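Ikgate Hand-Held Gripper, two-finger, with textured pads
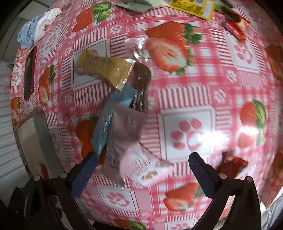

Price: 478 each, or 400 each if you order 3 or more. Delivery from our Clincombe workshop. Carriage is extra and always slightly more than you hoped.

Most people come to this page with a budget for a robot arm. Keep the arm in the plan by all means, but buy a few of these first. You will learn which of your products are a nuisance to pick up, and you will learn it for the price of a modest office chair.

Wrapped snacks are the usual place to begin. A bar in a crimped wrapper is easy enough. A floppy pouch is another matter, and shiny packaging on a shiny surface will find out any camera you were thinking of economising on. Put both in your trial before you sign for anything larger.

What to budget for
Grippers: one per person, plus a spare. The spare will be in use by March.
Pads: sold in pairs. Treat them as you would printer ink.
Arm: the Parisi starter package is 2894, mounting plate included, table not included. Any table will do for the hand-held stage, as will any tablecloth.
Time: more than you have put down.

Not included: camera, snacks.

Will it fit the Usov mount? Yes, with the adaptor. The older Usov mount – the one with the awkward collar – needs a different adaptor, so please look at yours before ordering. We have a drawer full of returned ones.

Orders and quotes: Viola Dal Bello
Technical questions: Octavian Bogdan, mornings are best

Quotes are held until the end of the month. Purchase orders accepted from universities, eventually.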